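Home | Projects | Updates | Recipes | Contact

We use cookies to remember your settings. Accept all | Manage choices

Rusthorpe Lunch Project: progress report for the Adugna fund

November 24, 2020
Prepared by Ayantu Abdella for Gillespie Hepburn

Hello Gillespie,

I promised you something shorter than the August report and I'm going to try, though you know how I get once I start on lunch boxes! Quick reminder for anyone new on your side: the grant was for working out a boxed lunch that can be portioned, weighed and packed the same way every time, at a price the Rusthorpe day centers can live with.

Where the money stands

You gave us 2000 dollars for this stage and we have spent 1639 of it. Most went on food (chicken is not getting cheaper) and on containers, because we wanted to try several kinds side by side. The rest is set aside for printing the packing cards, and Mekdes Birhane is holding the receipts if you want them scanned.

Where we work

The packing trials are all on one big brown table now, which has made life so much easier. I used to lose half a morning carrying trays between two rooms. It's a good wide surface with space to set boxes out and still have room for your elbows, though it has picked up a few light scuffs and smudges across the middle. The power strips and adapters live along the far side, and yes, the cables back there are a tangle. Sorting them out is on my list for next month.
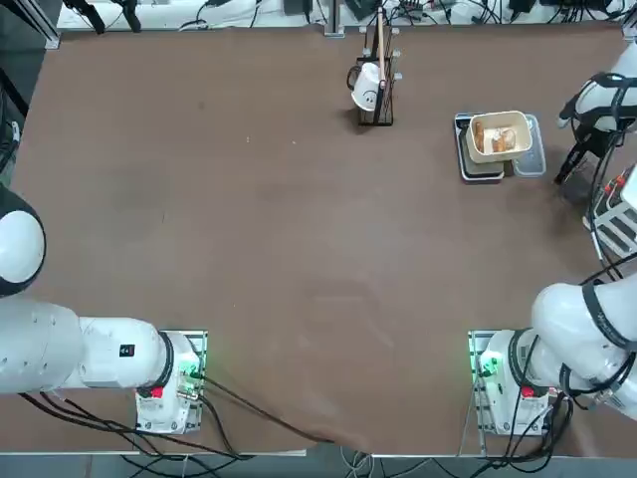 What goes in the box

We've settled on fried chicken with a bun as the test meal. It's the one people ask for, and it's awkward enough to be a proper test — pieces come in all shapes, so two boxes packed by two people can end up very different. Sayaka Fujimoto has run 27 packing trials with it so far, and she writes everything down in the same green notebook, bless her. Her main finding is that folks are generous with the first box and stingy by the last. Weighing as you go fixes most of it. 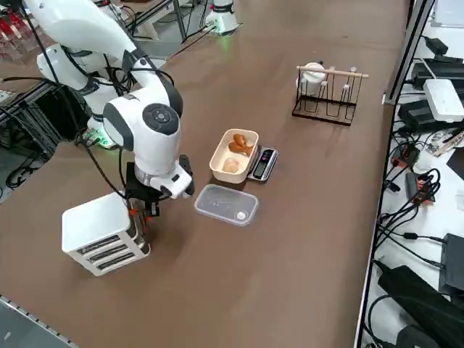

Portion weights are the part I'm happiest with. Yuk-lan Yau drew up a range for each meal so that packers can swap pieces around until the box lands inside it, and the arguments have pretty much stopped. A small rounded piece goes in with a bigger drumstick-shaped one, like the pair in the beige container, and the bun sits in the lower part by itself. We keep the little digital scale right up against the box, too, which saves a lot of reaching. I'd love to try the same thing with the rice meal, but the sauce makes a mess of everybody's numbers and we haven't cracked that yet.

Containers

Still undecided, I'm afraid. The beige ones from Suvine keep the bun away from the chicken, and the centers like how they look. Clear plastic is handy for checking a box without opening it, but the Raltitix lids we ordered pop off if you stack them too high. Mekdes is asking both for a better price and should hear back before the holidays.

Next up: the packing cards, the rice meal, and a tasting lunch at Rusthorpe. You're very welcome to come — just tell me if you want the drumstick.

Ayantu

Comments (3)

Gillespie Hepburn: Thanks Ayantu, very clear. Please do send the receipts over. And yes to the drumstick.

Yuk-lan Yau: The rice ranges are half done, I'll share them once I've fixed the sauce column.

Mekdes Birhane: Receipts scanned and on their way!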